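Dachrinne, Teil drei (und hoffentlich der letzte)

10. Juli 2020

So. Kurzer Zwischenstand, weil ein paar gefragt haben. Die Rinne hängt. Also die vordere. Hinten ist noch Baustelle, dazu gleich. Bin müde, Rücken kaputt, schreibe das jetzt schnell runter bevor ich die Hälfte vergesse.

Für alle, die Teil eins und zwei nicht gelesen haben: altes Haus, Satteldach, Zinkrinne von irgendwann, an der Traufe zur Straße hin durchgerostet an den Lötnähten. Bei jedem Regen Wasserfall direkt vor die Haustür. Putz am Sockel inzwischen dunkel bis auf Kniehöhe. Hätte man früher machen müssen, ja. Hat mein Vater auch gesagt. Mehrfach.

Angebot eingeholt, Firma aus Hurnley, 4.000 Euro für beide Seiten inklusive Fallrohre und Entsorgung. Fand ich viel. Zweites Angebot von Tsoukalas, 3.108, aber ohne Gerüst, und Termin erst im Herbst. Drittes gar nicht erst bekommen, der Herr wollte zurückrufen. Warte noch heute.

Also selber. Mit Lauri, der sowas schon mal gemacht hat (an einem Gartenhaus, wie sich rausstellte) und Reijo Lahtinen von gegenüber, gelernter Spengler, seit ein paar Jahren in Rente. Ohne Reijo wäre das nichts geworden, das sage ich gleich.

Erster Tag: alles runter. Ging schneller als gedacht. Die alten Rinnenhalter waren auf die Sparren genagelt, unter der ersten Ziegelreihe. Heißt: Ziegel hochschieben, Traufblech ab, Nägel ziehen. Zwei Ziegel gebrochen, Ersatz lag zum Glück noch im Schuppen. Traufbohle drunter an einer Stelle weich wie Brot. Ungefähr ein Meter. Rausgesägt, neues Stück rein, gestrichen, über Nacht trocknen lassen. Das war nicht eingeplant und hat den ganzen Nachmittag gefressen.

Abends dann nur noch Nudeln und Bett. 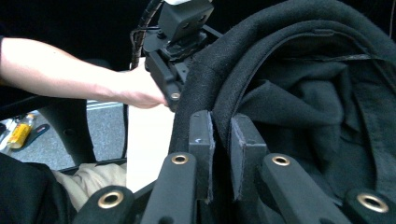

Das Gefälle. Ach, das Gefälle.

Da haben wir uns gestritten. Lauri wollte nach Augenmaß, Reijo hat nur den Kopf geschüttelt und die Schlauchwaage geholt. Er will drei Millimeter pro Meter haben, mindestens. Ersten Halter am hohen Ende setzen, letzten am Ablauf, Schnur spannen, die anderen danach biegen. Klingt einfach. Ist es auch, wenn das Haus gerade ist. Unser Haus ist nicht gerade. Die Traufe hängt in der Mitte durch, nicht schlimm, man sieht es von unten kaum, aber an der Schnur sieht man es dann eben doch.

Was macht man also? Halter in der Mitte flacher biegen, außen tiefer. Jeder einzeln. Reijo hat sie vorher durchnummeriert, mit Fettstift, und in der Reihenfolge auf den Rasen gelegt. Ich hab einen vertauscht. Haben wir erst gemerkt als die Rinne drin lag und auf einmal eine Beule hatte. Wieder raus das Ganze.

Abstand der Halter übrigens: auf jeden Sparren einer. Ich hatte irgendwo im Forum gelesen, jeder zweite reicht. Reijo: "Im Sommer schon." Hier liegt im Januar aber ordentlich Schnee, also jeder.

Material

Titanzink, halbrund, wie vorher. Kunststoff wäre billiger gewesen und zum Stecken, hätte ich alleine gekonnt. Aber zur Straße hin, an so einem Haus, nee. Außerdem hat die Nachbarin Plastik und die knackt bei jeder Sonne. Das hört man bis zu uns rüber.

Gekauft beim Baustoffhändler in Nesdale. Der Mann am Tresen sehr nett, heißt Lenni Pelkonen, hat mir die Rinnenstücke auf Maß abgelängt ohne Aufpreis. Die Endböden hatte er nicht, mussten bestellt werden. Kamen dann auch, aber zwei linke. Ich wusste nicht mal dass es linke und rechte gibt. Also nochmal hin, umtauschen, halber Tag weg. Falls ihr das nachmacht: im Laden in die Tüte gucken.
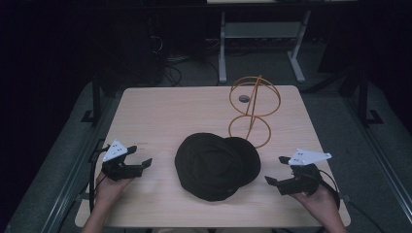 Bei der Gelegenheit gleich noch Lötwasser mitgenommen, weil die Flasche von Reijo eingetrocknet war. Und Laubgitter. Über die Laubgitter kann man streiten, ich weiß. Reijo hält nichts davon, der meint, da liegt das Laub dann halt oben drauf und das Wasser läuft drüber weg. Wir haben eine Birke direkt am Haus, ich probiers trotzdem. Rausnehmen kann man sie immer noch.

Löten

Hab ich zugeguckt. Am Anfang jedenfalls. Kolben heiß machen, Naht sauber, Lötwasser drauf, Stücke ein paar Zentimeter überlappen lassen, und zwar in Fließrichtung, das obere Stück liegt im unteren. Dann langsam ziehen. Bei Reijo sieht das aus wie Butter aufs Brot. Bei mir sah es aus wie Kaugummi unterm Schultisch. Die dritte Naht durfte ich machen, die hält, ist aber hässlich. Sitzt über dem Kellerfenster, da schaut keiner hin. Außer mir, ab jetzt immer.

Wichtig noch: nicht die ganze Länge in einem Stück durchlöten wenn es lang wird. Zink arbeitet. Wir haben 12 Meter auf der Straßenseite und da kommt ein Dehnungsstück rein, so eine Art Gummilippe zwischen zwei Blechen. War in der alten Rinne nicht drin, und Reijo meint, genau deswegen sind die Nähte gerissen. Kann gut sein. Das Dehnungsstück kostet richtig Geld für so ein kleines Teil, hat mich geärgert, aber dann noch mal von vorne anfangen in zehn Jahren, nein danke.

Zwischendurch kam Martti Manninen vorbei, der immer vorbeikommt, und wollte wissen ob wir eine Genehmigung haben. Für eine Dachrinne. Hat sich dann aber auf die Bank gesetzt und uns den halben Vormittag vom Dach seines Schwagers erzählt. Angeblich mit Skeltari gedeckt, das sind diese Blechpfannen mit Steinchen drauf, und angeblich hört man da den Regen nicht. Glaube ich erst wenn ich drunter geschlafen habe.

Fallrohr

Das alte ging in ein Tonrohr im Boden, und das war voll. Richtig voll. Erde, Birkensamen, ein Tennisball. Mit dem Gartenschlauch gespült, nichts. Mit der Spirale dann durchgekommen, plötzlich ein Gurgeln und weg wars. Wohin das Wasser eigentlich läuft weiß ich bis heute nicht genau. Vermutlich in den Kanal. Muss ich mal bei der Gemeinde nachfragen, steht auf der Liste, steht da schon länger.

Rohrschellen: die alten Löcher in der Wand waren ausgebrochen. Neu gebohrt, eine Handbreit daneben, die alten mit Mörtel zu. Sieht jetzt gefleckt aus. Wird gestrichen wenn der Sockel trocken ist, also nächstes Jahr vielleicht.

Dann der Test. Schlauch aufs Dach gehalten, Lauri oben auf der Leiter, ich unten. Läuft. Eine Stelle tropft, am Rinnenstutzen. Reijo hat nachgelötet, tropft nicht mehr. In der Mitte bleibt ein kleiner Rest stehen, ein Fingerbreit Pfütze. Reijo sagt, das verdunstet. Sagt aber auch, er hätte den mittleren Halter anders gebogen. Danke Reijo.

Was noch fehlt

Die Hofseite. Da ist es komplizierter wegen dem Anbau, dessen Dach stößt unter die Traufe und da kommt man mit der Leiter nicht vernünftig hin. Zane Mets aus dem Nachbardorf verleiht ein Rollgerüst, hab angerufen, ab Ende des Monats ist es frei. Bis dahin hängt hinten die alte. Die ist nicht schön aber dicht, meistens.

Dann Traufblech auf der Hofseite auch neu, das hatte ich erst nicht vor, aber nachdem ich vorne gesehen hab wie es drunter aussieht, lieber gleich richtig. Ziegel sind dafür ja sowieso oben.

Und der Sockelputz. Da lasse ich jemanden schauen. Alle sagen was anderes: abschlagen, nicht abschlagen, Sanierputz, Kalkputz, erstmal einen Sommer in Ruhe lassen. Neige zum letzten, kostet nix.

Kosten bis jetzt: nearly, äh, fast die Hälfte vom ersten Angebot, Werkzeug mitgerechnet, und das ist nur eine Seite. Rechnet selbst. Gespart haben wir vermutlich weniger als ich zu Hause behauptet habe. Reijo wollte kein Geld, nur das alte Zink zum Schrotthändler bringen. Hat er gekriegt, und einen Kasten Bier.

Noch zwei Sachen aus den Komentaren zum letzten Beitrag:

Wer wegen der Leiter gefragt hat: die dreiteilige aus Alu, mit Wandabstandhalter. Ohne den Abstandhalter lehnt man genau auf der Rinne, und die neue ist nach dem ersten Mal verbeult. Beim Nachbarn so passiert.

Und nein, Kupfer kam nicht in Frage. Schön ja. Aber zur Straße, da ist das Fallrohr nach einer Woche weg. Außerdem soll man Kupfer nicht oberhalb von Zink verbauen, und am Schornstein haben wir Zink... nein andersrum, egal, jedenfalls mischt man das nicht, Reijo hat es mir erklärt und ich hab nicht richtig zugehört.

Es soll morgen regnen. Stelle mich dann vor die Haustür und gucke. Bericht von der Hofseite kommt wenn das Gerüst da war.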